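Wrist cable, round two

So the Feddale arm is back together, and this time I think I've done it properly. If you read the last post you'll know the cable was rubbing near the wrist every time the arm swung out wide, and my fix (tape, lots of tape) lasted till Tuesday.

Darius Marinescu came over with his good crimpers and we stripped the whole run back to the elbow. The outer jacket had worn through in two spots! I cut a new length, 400 mm this time instead of the 300 I'd used before, and left a proper loop of slack so it isn't pulling tight at full reach. New clips from Jansen, four of them, $35 with postage, which hurt a bit.

Then I re-zeroed all the joints, ran it slowly with nothing in the gripper, and tightened the wrist bolts again once everything had settled. Do that second tighten, please. I skipped it in December and spent a whole evening blaming the software.

After that I laid out the toy kitchen for a pick test. I like a messy mix of shapes, and the spatula is the one I always dread because the handle is so skinny.

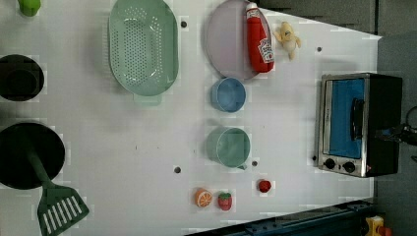

Test table laid out, ketchup on the plate and spatula across the pan.

Next job is the grey grease Joris Vermeulen keeps recommending for the base bearing. If anyone's tried it in a cold garage, let me know how it went.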